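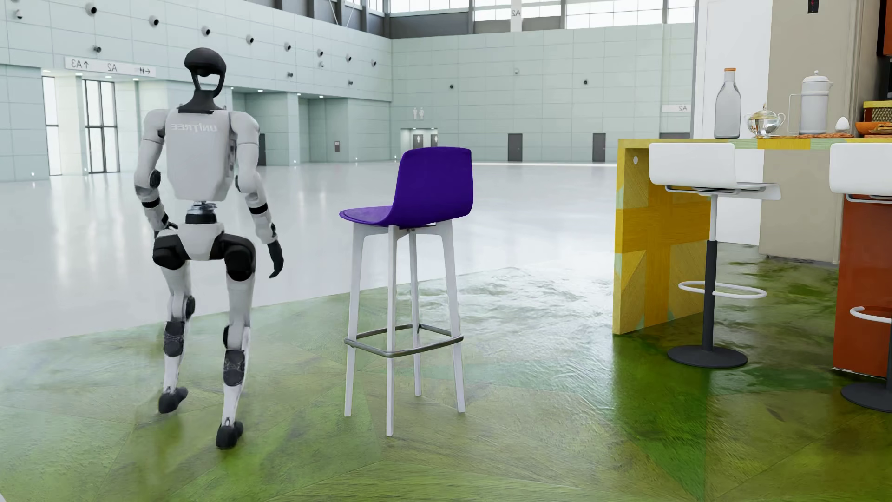
Refilwe Dlamini objected, when she read the first draft of this section, that a walking controller which only follows velocity commands should not be evaluated together with a planner, because a failure of one will be counted as a failure of the other. We agree with the objection in part. For this reason we log both modules separately, and in this section we describe the interface between them before we report any result.

4.2 Interface between planner and walking controller

Figure 3. Simulated hall used for the navigation trials, with the humanoid on the green floor area and the bar stools and counter to its right.

The planner, Skidex, receives a goal pose on the floor plane and a local cost map. It returns a short sequence of footstep targets, not a continuous path. The walking controller, Flukeo, takes the first 4 targets of the sequence and converts them to joint references. The remaining targets are kept only as a hint for the direction of the torso. When a new sequence arrives, the controller finishes the current swing phase and then changes to the new targets. We tried also to change the targets during the swing, but the foot placement became less regular and we did not continue in this direction.

The cost map is built from simulated depth. Each obstacle is enlarged by a margin that depends on the posture of the arms. This detail is important for us. In the walking gait the arms swing, and an arm that moves outward needs more free space than the torso. A fixed margin which is large enough for the arms closes many passages between furniture that the robot could in reality use. In Skidex the margin is therefore computed from the arm phase at the moment when the robot is expected to pass the obstacle.

Furniture with thin legs creates a second difficulty. A stool such as the violet one in Figure 3 has legs that splay outward, so its contour near the floor is not the same as the contour at the height of the seat. If the map is made from one horizontal slice, either the legs or the seat will be represented wrongly. We use two slices, one for the feet and one for the hips and hands — the planner must satisfy both. The white stool at the counter is a different case, with one central pole on a round base. The pole alone gives a small obstacle in the map, and the foot can be planned onto the base if the lower slice is taken too high. We set the lower slice by hand and keep it constant for all trials.

4.3 Trials and logging

We ran 1,973 trials in simulation, with start poses and goals sampled at random on the floor area. A trial ends when the robot reaches the goal, when it touches an obstacle, or when no new footstep sequence is found in 11 seconds. For each contact we store the last sequence sent by Skidex and the last joint references produced by Flukeo. Hélène Gauthier wrote the tool that replays these two logs next to each other, and the same tool was used for assigning each contact to one of the modules.

The assignment follows a simple rule. If the executed footstep differs from its target by more than 5 centimeters, the contact is assigned to the controller. Otherwise it is assigned to the planner. Senad Tomić and Patricio Garrido applied the rule independently on a subset of the trials, and the cases where they disagreed were mostly contacts of the hand, for which the footstep error says little. We have therefore put the hand contacts in a separate class, and they are excluded from the comparison in Section 5.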